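Carnbridge opens its shared laundry room

March 5, 2025 - Carnbridge is very pleased indeed to welcome its neighbours to a new shared laundry, with front-loading machines for everyday washing.
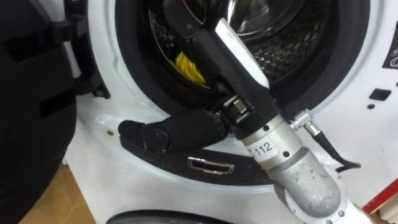
When can residents use it?
Any time after breakfast, and bookings for May are open now.

There is room for 36 households to begin with, and we do hope everybody feels at home - bring a basket, and a friend too if you like!

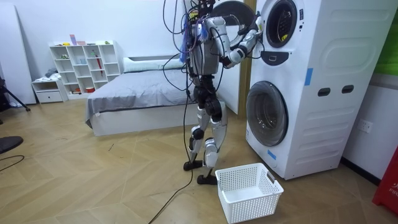

Towels, tea towels and cleaning cloths are all welcome, and please check the drum for small items before you head off. 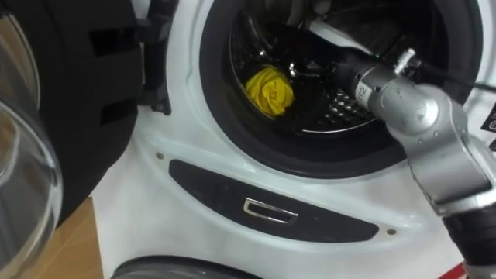
A yellow cloth in the drum at Carnbridge.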